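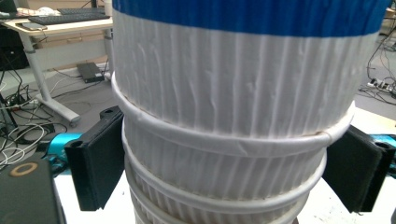
According to Hidayah Lau, a stack of paper cups goes wrong at the rim long before it goes wrong anywhere else, and the people refilling a drinks station learn to look there first. Her remark came up early in the interviews and shaped how we sorted the rest of the answers.

Figure 2. Nested paper cups with pleated walls and rolled rims. The uppermost cup has a blue band.

4.2 Nesting and separation

The cups in Figure 2 are white below the band, with fine vertical pleats. When cups like these are nested, most of each wall is hidden inside the next cup and only a short band shows between one rim and the next. We call this band the step. A regular step makes a stack easy to check by eye. Where two rims sit closer together than the others, the cups have usually been pushed down too hard, and a person taking one is likely to come away with two.

We recorded 126 single-cup removals at the Murklow canteen over 7 mornings in January. Doubles were entered as one event, whether or not the second cup was put back. Returned cups were a sore point with the staff - Alper Ağca threw them out, while Sevim Coşkun put them back if only the outside had been touched. We did not try to settle the matter and left both habits as they were.

Pleated walls may also affect how cups come apart, as the grooves leave less paper in contact than a smooth wall would. Our records do not separate this from the effect of the rim. Section 4.3 takes up stack height, which the canteen staff changed during the second week of refilling.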